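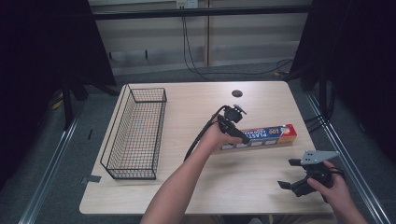 You have to go on the second morning, when the stallholders have had their coffee and will talk to you — so said a reader from Tekstead, who wrote to me in the spring after I had complained on this page that I never get anything out of trade fairs except sore feet. She added that I should bring a bag with a zipper, eat before eleven, and leave the cheese hall for last. I took every word of it to heart, and I am glad I did, so if she is reading, thank you, and I owe you a jar of something.

The Sistov Pantry and Preserving Fair is held every May in the old grain exchange, a long brick building down by the river with a glass roof that makes it very warm by lunchtime. I had meant to go for years. It always fell in the same week as something else, a graduation or a dentist or my sister moving house again, and this year for once the calendar was clear. I took the early train, which was full of people with empty shopping carts, and we all looked at each other's carts and knew where we were going.

Tickets are sold at a folding counter just inside the river door. The line was long but it moved, and the woman stamping hands had a kind word for everybody. I was given a paper map with the halls colored in. Keep yours, because the signs inside are hung so high that you need to stand well back to read them, and there is no standing well back once the crowd arrives. The program said there were 2416 jars entered in the judged classes this year, and by the end of the day I felt as though I had looked each one in the eye.

I started with the judged classes because they are upstairs, and I wanted to do stairs while I still had knees. They are laid out by fruit first and then by sugar, so that you walk from the strawberry jams, bright as anything, all the way down to the dark marmalades by the far windows. The judges leave little cards. Some are generous ("lovely set, good clean flavor") and some are short enough to sting ("lid"). I stood for a long time in front of a plum butter with a second-place ribbon and a card that said only "nearly," and I thought about the person who would come to collect it in the afternoon. There was a whole shelf of green tomato chutneys too, which pleased me more than I can say, as my grandmother made it by the bucket and I had begun to think it had gone out of the world.

Downstairs is the selling hall, and it is loud. I had promised myself I would go once around without buying a thing, and I made it past two stands. The second belonged to Khalaf, a family firm that does dried limes, pickled turnips and a pepper paste I had only ever had in a restaurant. They put out small squares of flatbread with the paste on them and they let you come back. I came back. I asked how long a jar keeps once it is open, and got a proper answer, with a story about a cousin's refrigerator that I could not repeat here but which involved a wedding. The advice was to smooth the top flat with the back of a spoon, pour a little olive oil over it, and always use a clean spoon. I have been doing that since and the jar is still good.

Vudum had the big corner by the stage. They sell crocks, weights and fermenting lids, and they had brought along a demonstrator who shredded cabbage for the whole of the morning without once looking at her hands. I am a timid fermenter. I made sauerkraut one winter and was so frightened of it that I gave it to a neighbor, who ate the lot and asked for more. So I sat down in the front row and listened. What I took away is that I had been using too little salt by weight and far too much worry. She weighs the cabbage after it is trimmed, and she packs it down with her fist, a bit at a time, until the juice comes up over the top. Then she leaves it alone. I bought a small crock, and it was heavy, and I carried it for the rest of the day like a baby.

The talks are held in a side room with hard chairs. I went to one on storing things for a small household, as there is just me at home now and I still shop as though there were five. It was a plain, useful hour. Freeze stock in muffin tins. Wrap half an onion tightly in plastic wrap or, better, put it in a lidded jar and use it tomorrow. Keep potatoes and onions apart, in something that lets the air through, an open basket or a crate, somewhere dark. Write the date on everything, even the things you are sure you will remember. A man behind me asked about garlic in oil and was told very firmly to keep it in the refrigerator and use it within a few days, and quite a few of us wrote that down.

Lunch was a problem, as my reader had warned. I had eaten a roll on the train and thought that would do, but by noon the smell of the potato pancakes in the courtyard was too much, and the line went right around the fountain. It did give me time to talk. The couple ahead of me come every year from the coast and swap seeds with people they know only from this line — they had envelopes in their coat pockets, all labeled in pencil. I came away with a packet of runner beans and a promise to report back.

I did leave the cheese hall for last. It is cool in there, and dim, and after the glass roof it felt like walking into a church. I had little money left by then, so I bought a wedge of something hard and nutty and a very small pot of quince paste to go with it, and sat on the river steps with my crock beside me until it was time for the train.

A few practical things, if you are thinking of going. There is a coat check by the river door, and they will look after heavy shopping as well, which I found out on my way home. The restrooms upstairs are the quiet ones. Several of the smaller stands take only cash, and the machine in the lobby had run dry before two o'clock. Wear shoes you have already walked in. The beans went into the ground the same week, along the back fence where the sweet peas failed last year, and the first of them are up.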